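Roltent 30 craft table top - first month review

Quick one as I'm on lunch. Had the Roltent top since early February, use it for sewing patterns, bag making, some glue and paint. Paid 749 with the legs. Without legs it's 643 but get the legs, my old trestles wobbled like crazy.

Delivery fine. Box heavy. Get somebody to help, I did it alone and my back knew about it until Monday. Bolts all there, one spare. Instructions are 3 pages of tiny drawings and step two is printed sideways for some reason.
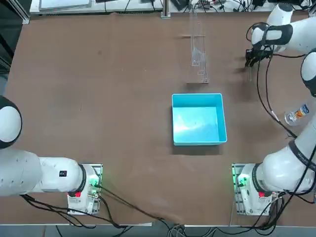

Brown top, blue bin near the middle.

OK so the surface. Really good for cutting and tracing. Rotary mat stays put, paper doesn't slide off when you lean over. Pins roll though. Every flat table, I know. Chalk wipes off with a dry cloth, fabric glue needs a bit of warm water and patience. Got acrylic paint on mine and left it overnight, came off with a fingernail in the morning. Was expecting worse.

Haven't tried an iron on it and wont. Manual says no heat, so I use a wool pad on the ironing board like before.

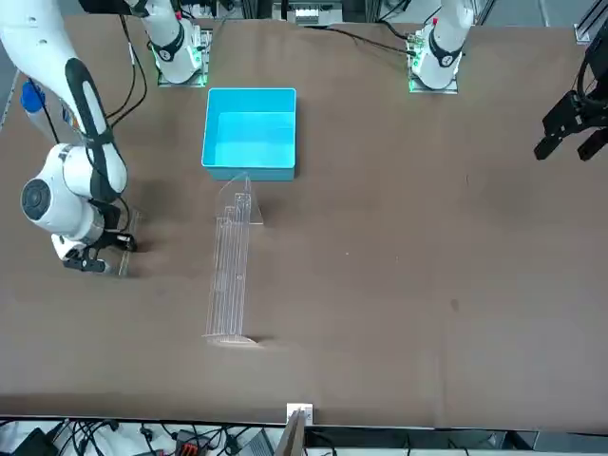
Size is the main reason I bought it. Can lay out a whole coat back without folding it. Couldn't do that on the Suketti, which I had for years and sold to Noeline Pirihi down the street. She likes it, makes smaller stuff. If you do quilts or curtains go big. If its mostly zip pouches save your money.

Height - not adjustable. Biggest complaint. I'm tall and after an hour of cutting I feel it. Put risers under the legs, better now. For this price they should come with it.
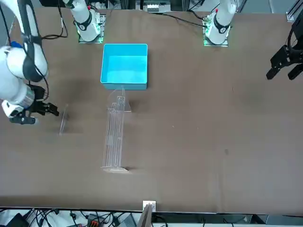 Edges are OK. Slightly sharp on the corners out of the box, took fine sandpaper to them, five minutes. Silk still snags a little on one side so I hang a towel over it.

Noise: sewing machine on it hums more than on my kitchen table. Felt pads under the machine fixed most of that. Serger still walks a bit at full speed.

Emailed the shop about a missing foot cap, Siiri Manninen replied same afternoon and teh cap came in the mail. Good service, no complaints there.

Would I buy again, yes, probably on sale. Four stars. One off for the height.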